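Als **Freifläche** (auch *Leerfläche*, in der älteren Ratgeberliteratur *Tischfreiheit*) bezeichnet man in der Haushaltslehre den Teil einer Tischplatte, auf dem nichts liegt. Sie gilt als der flüchtigste Zustand eines Möbelstücks. Von der *Ablagefläche* unterscheidet sie sich allein dadurch, dass noch keiner etwas abgelegt hat.

## Begriff und Abgrenzung

Das Wort wird uneinheitlich gebraucht. In der engeren Auslegung muss die gesamte Platte frei sein, was in bewohnten Haushalten selten und nach Umzügen einige Minuten lang vorkommt. Die weitere Auslegung lässt einen *Randbestand* zu, also Gegenstände an der hinteren Kante, die dort geduldet werden und nach längerem Aufenthalt als Einrichtung gelten. Die meisten neueren Darstellungen folgen der weiteren Auslegung, vermutlich aus Rücksicht auf ihre Verfasser.

Nicht zu verwechseln ist die Freifläche mit der *Scheinfreifläche*, die durch Zusammenschieben entsteht. Bei dieser bleibt die Menge der Gegenstände gleich, nur die Stapelhöhe ändert sich. Besuch bemerkt den Unterschied in der Regel erst, wenn er eine Tasse abstellen möchte.

## Geschichte

Solange Tische nach dem Essen zusammengeklappt oder von ihren Böcken gehoben wurden, stellte sich die Frage der Freifläche kaum. Was auf der Platte lag, musste ohnehin herunter. Erst der dauerhaft aufgestellte Tisch bot Briefen, Nähzeug und halben Brotlaiben eine Bleibe, und das Abräumen wurde zu einer eigenen Tätigkeit mit eigenem Groll.

Eine gewisse Bekanntheit erlangte die *Billcombe-Regel*, benannt nach einer Haushaltungsschule gleichen Namens. Sie besagt, dass ein Tisch am Abend so zu verlassen sei, dass man am Morgen ohne Vorarbeit ein Backblech darauf absetzen könne. Die Größe des Backblechs ließ die Schule offen, worüber in späteren Auflagen ihres Leitfadens eine längere Anmerkung geführt wird. Die elfte Auflage empfiehlt schließlich ein kleineres Blech.

Der Möbelhersteller Flurnier nahm die Regel auf und legte seinen Esstischen eine Karte mit Pflegehinweisen bei, deren letzter Punkt lautete: »Gelegentlich freiräumen.« In der überarbeiteten Fassung fehlt er.

## Entstehung

Eine Freifläche entsteht auf drei Wegen, die sich in Aufwand und Haltbarkeit unterscheiden.

Beim **Abtragen** wird jeder Gegenstand einzeln an seinen Platz gebracht. Das Verfahren setzt voraus, dass jeder Gegenstand einen Platz hat. Es dauert lange und wird gern unterbrochen, meist durch den Fund eines Gegenstands, den man schon länger gesucht hat.

Beim **Verlagern** wandert der gesamte Bestand auf eine andere Fläche, bevorzugt auf einen Stuhl, das Bett oder die Treppe. Das Bett hat den Nachteil der Wiedervorlage am selben Abend.

Beim **Sammeln** kommt alles in einen Korb, der auf dem Tisch verbleibt. Puristen lehnen die Methode ab. In der Praxis hat sie sich durchgesetzt, weil ein Korb als ein einziger Gegenstand gilt, gleichgültig, was darin ist. Der Korbanbieter Tetetti führte zeitweise ein Modell mit Deckel, das in dieser Hinsicht als besonders diskret geschätzt wurde.

## Wiederbesiedlung

Freigeräumte Flächen bleiben selten unberührt. Als Erstbesiedler treten flache, leichte Dinge auf: Post, Kassenzettel, ein Schlüsselbund. Ihnen folgen Gegenstände mit Grundfläche, etwa Schalen und Gläser, schließlich das Ladekabel, mit dem der Vorgang als abgeschlossen gilt.

Die *Prieto-Reihe*, eine in Hauswirtschaftskursen verwendete Beobachtungsübung, hält diesen Ablauf auf Karteikarten fest. Der bekannteste Satz umfasst 339 Karten aus einem einzigen Haushalt. Auf 87 davon ist als erster Gegenstand ein Brief verzeichnet, auf zweien eine Katze. Die Zuordnung der Katze ist umstritten, weil sie von selbst wieder ging.

Besonders hoch ist der Besiedlungsdruck im September, wenn Schulhefte, Fallobst und die erste Stromabrechnung zusammentreffen.

## Oberfläche und Wirkung

Helle, matte Platten lassen eine Freifläche größer wirken, als sie ist. Glänzende Platten spiegeln den Randbestand und verdoppeln ihn so gewissermaßen. Dunkle Platten gelten als nachsichtig gegenüber Flecken und unerbittlich gegenüber Staub, während es sich bei weißen mit Krümeln umgekehrt verhält.

Auf weißen, matten Flächen fällt zudem jeder Schatten auf, und sei er noch so weich. Wer einen solchen Tisch geräumt hat, wischt erfahrungsgemäß mindestens einmal über einen Schatten, bevor er ihn als solchen erkennt.

Der Randbestand beschränkt sich im günstigen Fall auf wenige Stücke, zum Beispiel einen hellgrauen Korb mit Flechtmuster und etwas Schwarzes, Zylindrisches am fernen Ende der Platte. Die Mitte bleibt dabei nahezu vollständig frei.

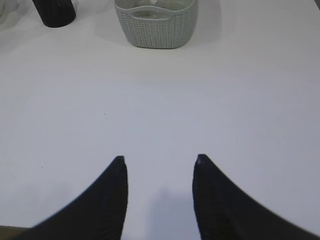

## Erhaltung

Zur Bewahrung einer Freifläche werden in der Literatur verschiedene Mittel genannt. Das Tischtuch hilft wenig und verdeckt im Wesentlichen, was man unter ihm vergessen hat. Eine Vase in der Mitte hält größere Gegenstände fern, zieht kleinere jedoch an, die sich um ihren Fuß versammeln. Das schräg gestellte Brett, von Flurnier als Zubehör angeboten, wirkte zuverlässig, machte den Tisch aber auch für Mahlzeiten ungeeignet.

Als vergleichsweise wirksam gilt die tägliche Nutzung. Ein Tisch, an dem gegessen wird, muss wenigstens in Tellergröße frei sein. Die so gewonnenen Flächen heißen *Gedeckinseln* und bleiben zwischen den Mahlzeiten oft an ihren Rändern erkennbar.

## Siehe auch

- Ablage
- Gedeckinsel
- Krimskramsschublade
- Stuhl (als Kleiderständer)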